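The table is done, more or less

I have been putting off writing this one until I could say the table was finished. It isn't quite, but it's close enough that I've stopped covering it with an old sheet at night, so I'm calling it.

For anyone who missed the earlier post, the top came from Chaudhry, the salvage yard behind the builders' merchants. I went in for a length of skirting board and came out having agreed to buy a tabletop with no legs. It had been leaning against a stack of doors with its face to the wall, and the side I could see was painted a sort of hospital green. The man there turned it round for me. The good side had a thick yellow varnish on it that had gone cloudy, but you could see there was a strong grain under it, very dark and wavy, the whole length of the board. I paid for it and then had to go back the next day with a borrowed roof rack.

Getting the varnish off took far longer than I'd planned. I tried a scraper first and that was fine for the loose parts near the ends, where it came away in flakes. The middle would not shift at all. I bought a tin of stripper from Tokden, the hardware shop by the station, and left it on for the time it said on the tin, then did it a second time and left it on for longer. After that it was sanding. I started coarse and went finer, always along the grain, and did the last pass by hand with a block. I did most of it outside with the top across two trestles, and carried it in whenever it looked like rain. It looked like rain a lot.

I should say I'm not a furniture person. I have put up shelves and I once rehung a door, and that's the full extent of it. If you know what you're doing you'll probably find something to wince at below.

The finish took some deciding. I had a stub of dark wax left from the bookcase and tried that on the underside, and it was far too much. It made the lighter wood almost as dark as the lines in it and you lost the pattern. I then tried a clear hard wax oil from Plurkico on the patch next to it. It went on looking wet and orange, which worried me, but by the following morning it had settled down to a warm mid brown with the lines still standing out. I used that for the whole top. Three coats, very thin, with a night between each one. The tin says two is enough for most jobs. I had plenty left so I did the third.

Thin is the important part. On the first coat I put too much on at one end and it stayed tacky until the weekend. I had to go over it with a white pad and wipe it back, and you can still feel the difference if you run your hand along it, though you can't see it unless the light's low.

The legs were the expensive bit. The set I wanted cost more than the top did, and by the time they'd been delivered the whole project had reached 293 pounds, including sandpaper and two pairs of gloves. I had told myself it would be cheaper than buying a table. It was cheaper than the tables I liked, and a good deal dearer than the ones I could have managed with.

Then there was where to put it. The room is narrow and has a radiator on the one wall that would otherwise be useful. I tried the table under the window first, which was nice for the light but meant you couldn't open the window without leaning right over. Next I tried it in the middle, so you could get at it from all sides, and within a day I had walked into the corner of it twice. It's now long side to the wall, which is the plain white one, and I think that's where it will stay. I painted that wall two summers ago and have been meaning to hang something on it ever since. With the table there I've rather gone off the idea.
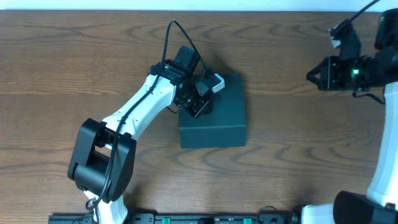
I'm trying to keep it clear. The old table filled up with post and chargers and carrier bags within a week of every tidy, and I could never find the surface when I needed to cut something out or wrap a parcel. My rule for this one is that nothing lives on it. Things can be on it while they're being used, and after that they go back to the shelf or the drawer. It has held up fairly well so far. The post now lands on the stairs, so I haven't really solved that.

A few people have asked about marks. I did a test with a mug on the underside patch before I committed to the oil, and a hot one left overnight gave a faint ring that came out with a bit more oil and a rub. Water wipes straight off if you catch it. I haven't tried red wine and don't intend to. For everyday cleaning I use a damp cloth wrung out well and then a dry one – no spray, as the tin was quite firm about that. I also bought a pack of felt pads from Tustoseck to stick on the bottoms of things. There were 13 in the pack, an odd number to sell when most things have four feet, but they stick properly and they slide nicely.

What's left is the underside. There is still green paint on most of it, apart from the square where I did my tests, and I can't decide if it matters. You only see it if you're on the floor. I've read that you should finish both faces so the board doesn't cup, and the paint may well be doing that job already. I've put a long straight edge across the top each Sunday and it's flat, so for the moment I'm leaving it.

The other job is one of the legs, which needs a thin washer or a bit of card. The floor drops away towards the corner and there's a slight rock when you lean on that end. I've got a folded piece of cereal packet under it at present and it works better than it should.

I'll do the bench next, if I can find a board long enough. Chaudhry had one that was nearly right, but it had a split at one end and I'd have lost too much cutting it off. They said to try again at the end of the month.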